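Notebook entry, methane sampling group, Drosgate site
Tuesday, June 30, 2020
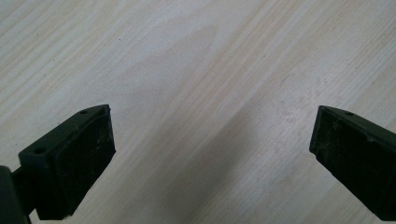
The second round of well-pad readings at Drosgate was completed this morning. Hiba Moussa took the upwind station and Khalil Hakim the downwind one. Sampling ran for 49 minutes at each point. Wind was light and shifted twice to the north, so the last set from the downwind station is to be treated as unreliable until the weather log has been checked.

The Korklow analyzer was zeroed before departure and again on return. Drift was 2 ppb, within the limit set in our procedure. The Semia unit was not used — its pump is still awaiting a replacement seal.

Munther Haddad asks that bag samples be labeled with the pad number first and the station second. Bags 31 to 34 from the previous visit were labeled the other way and have been corrected in the register.

The regional ministry has moved the comment period on the draft shale gas rules to August. Rekha D'Souza will prepare our technical note on leak reporting. She wishes to keep the section on abandoned wells, which the present draft leaves out.

Outstanding: calibration gas order (Tamer Abou Jaoude); access letter for the Sleiman pad; copy of the wind data to Khalil.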